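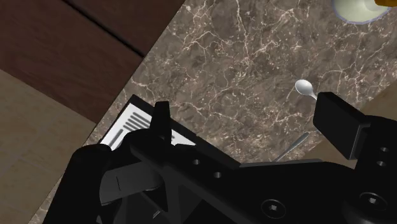 Walley Shared Workshop – Robot Arm Build Group

Board index > Projects > Kitchen arm

Topic: Wrist camera view in the sim, and whether to move the mount before I print it

joyce_mussa wrote:
Hello everyone, and sorry in advance, I always mean to keep these short and never do. As most of you know I've been building the kitchen arm on the bench by the back window since July, and while I wait for the replacement wrist motor from Hornex I've been getting the simulated version into decent shape at home in the evenings. The render up top is the wrist view with the gripper hanging over the marble counter. I'm really fond of how the counter came out! The veins took me far too many evenings, but my own kitchen has a stone top and I wanted something just as busy.

My question is about the camera mount. With it where it is, the gripper takes up the whole lower part of the view. The spoon by the bowl is fine up at the head end, but the neck goes straight behind the right finger, and the other utensil has its lower end hidden by the gripper body. I was going to print the real bracket to match the sim this week. Should I move it first? I have 321 grams of the black filament left and I'd like to get both tries out of it if I can.

VRotich wrote:
Joyce, that counter is lovely, and I say this as someone whose own sim kitchen is still a gray slab with a cube on it.

I'd move the mount. If you're picking up flatware you want to see between the fingers and a good bit past the tips, all the way through the approach. I had the same trouble on my little desk arm last winter and ended up raising the camera 40 mm, and the grasps got a lot calmer after that. Raise it, tip it down a touch, and try the same spoon again before you print anything. It costs you nothing in the sim.

peninah.s wrote:
I'm going to disagree with Victor here, in a friendly way, because we have had this conversation over the drill press more than once!

Raise the camera on a real arm and you get a tall bracket that wobbles. The Mazza bracket design that everybody downloads is already flexible enough that you can see the picture shiver when the arm stops. In the sim the mount is perfectly stiff, so of course the high one looks better. I'd leave the camera low and let the arm do a slower approach, with a look from farther back before it comes in. You know where the spoon is by then. You don't need to stare at it the whole way down.

VRotich wrote:
Mine doesn't wobble. It has a rib down the back.

peninah.s wrote:
Yours holds a camera the size of a sugar cube, Victor. Joyce's is the big Nevier one.

joyce_mussa wrote:
It is the big one, I'm afraid. I got it secondhand and I've grown attached to it. A rib is easy enough to add though, so don't rule it out on that account.

I should have said that the arm doesn't remember much between looks. I'm feeding it the current view and the joint positions, nothing cleverer than that, so Peninah's look from farther back would mean me writing something to hold on to where the spoon was. Not impossible, just one more thing, and my list is already on its second sheet of paper.

neema_b wrote:
Can I ask a beginner question? I only joined the group after the open evening and I'm still working out which end of the arm is which. Why does the counter need to be so fancy? I'd have thought a plain one would make the spoon easier to find, and then you could get going.

joyce_mussa wrote:
Not a silly question at all, Neema, and welcome! A plain one does make it easier, and that was my trouble. My first version had a flat white top and everything was found straight away, and then I pointed the real camera at my real counter and it kept deciding that the veins were things it ought to pick up. A long pale streak in stone looks an awful lot like a handle. So I went the other way and gave it plenty of pale veins and little flecks to be confused by while nothing can get broken. I have 1,425 rendered views saved off now, with the stone turned different ways and the bits and pieces moved.

palesa_mkhize wrote:
I love this, but I'll be the grumpy one and say I think you're all spending too long on the look of it. Finding the spoon is half the job. Getting hold of it is the other half, and a spoon lying on polished stone is a horrible thing to grab. That right finger is thick. I've got a pair off the same file on the shop gripper, and with anything thin they land on the counter first and skid. Whatever you decide about the camera, I'd print slimmer tips or glue something soft on the ends, and I'd do it before the bracket.

If you want to try it, there's a bag of silicone sheet in my drawer, second from the bottom with my name on it. Help yourself. The 60 shore stuff is too hard, leave that and take the softer one.

VRotich wrote:
Palesa is right about the tips. Slimmer tips would help the view as well, there's an awful lot of finger in there at the moment.

peninah.s wrote:
Now that I'll agree with. Slim the fingers, keep the mount low, and you get your spoon neck back without a tower on the wrist. You could also go for the head end. It's the part you can see, and a gripper can close on the sides of a spoon bowl quite happily.

palesa_mkhize wrote:
Closing on the bowl of a spoon is fine until you want to hand it to a person or put it in a drawer. But as a first grasp, sure.

joyce_mussa wrote:
You are all wonderful, thank you. Here's my plan, and shout if it sounds daft. I'll slim the tips in the sim first and leave the camera alone, then run the same set of views again. If the spoon neck is still hiding I'll try Victor's raised mount with a rib and a bit of made-up shake added to the picture, so Peninah and I can both feel it was a fair fight. Only after that does anything go on the printer. Palesa, I'll raid your drawer when I'm in next and leave you some shortbread in exchange.

neema_b wrote:
Could I come and watch when you do the tips? I can hold things.

joyce_mussa wrote:
Please do! I'm usually there from 6 pm, at the bench by the window. Bring a spoon from home if you think of it, the thinner the better – mine are all the same chunky set.

VRotich wrote:
I'll dig out the file for my rib and post it tonight. It's drawn for the small camera, so the hole spacing will need changing.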